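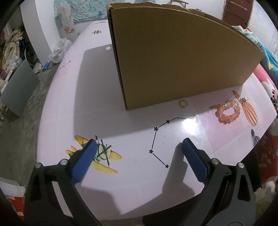
January, bit after four. Third go at the sourdough rye starter and I think I finally know what was wrong with the first two, so writing it up before I forget again. The Surkau flour is thirstier than the Pickering stuff we had before Christmas, by a lot, and I'd been feeding it at the old ratio and then wondering why I had putty. Zane Ots told me this in the autumn and I nodded and wrote nothing down (lesson there). The new sack came in on the same order as the tins, and I'm keeping the small bags together in a big brown cardboard box like the one on the pink table, torn flaps and all, so if you want the Surkau, look in a plain brown box before you go opening a fresh sack! Please put the clip back on the bag. Rye weevils are not a thing I want to learn about this winter.

Anyway, feeding. What I did today, for the jar marked B:

Kept back 50 g of the old starter, binned the rest. Added flour and then water in two lots, stirring in between, until it dropped off the spoon in a lump and didn't cling. Lid on loosely, rubber band at the level it started from. I've stopped using the tall Florkgate jars because you can't get a spatula into the shoulders and there's always a grey crust left up there that goes funny. The squat ones from Flosholm are much nicer to scrape.

Jar A got the old ratio as a comparison. It already looks sulky next to B, stiff and cracked on top, but I'm leaving it alone until tomorrow morning so it's a fair fight.

Smell at feeding: A like nail varnish, B like green apples and a bit of yoghurt. I know smell isn't data but I do trust it more than the thermometer in here, which I'm fairly sure reads high. Must borrow the good one.
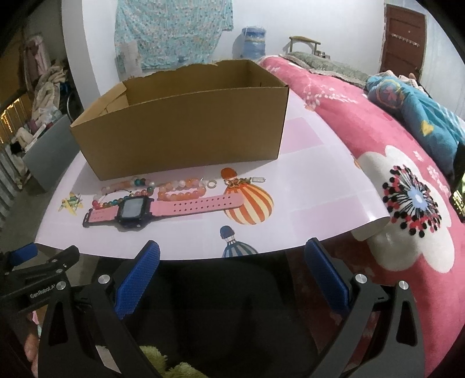
Test loaf

Baked one from yesterday's B anyway, impatient as ever. Dough weight into the tin was 579 g, left it 6 hours on the shelf over the boiler, and it crested just under the rim with little pinholes across the top, so in it went. Hot start, then turned down once the crust had set. Forgot to dust the top. Forgot the steam as well, so there's a crack down one long side you could post a letter in.

Crumb is a bit tight at the bottom and lovely everywhere else. Slight gum line, maybe 2 or 3 mm, and I cut it far too early, so some of that's on me. Flavour properly sour, nearly too much, but with butter and a slice of that hard cheese I had no complaints and ate the end standing up.

Compared with the December loaf: darker, moister, less of the dusty taste. The December one was the Pickering flour with the caraway in and I still think the caraway was hiding a lot.

To sort out

More water again in the dough itself? Zane reckons yes, I reckon the gum line says no. Will split the next batch and do one each way.

419 g of Surkau left in the open bag, enough for tonight's feed and tomorrow's but not another loaf on top.

Ask whoever had the dough scraper last to bring it back, the blue plastic lid I've been using instead is rubbish.

Next feed at nine tonight, then A and B side by side in the morning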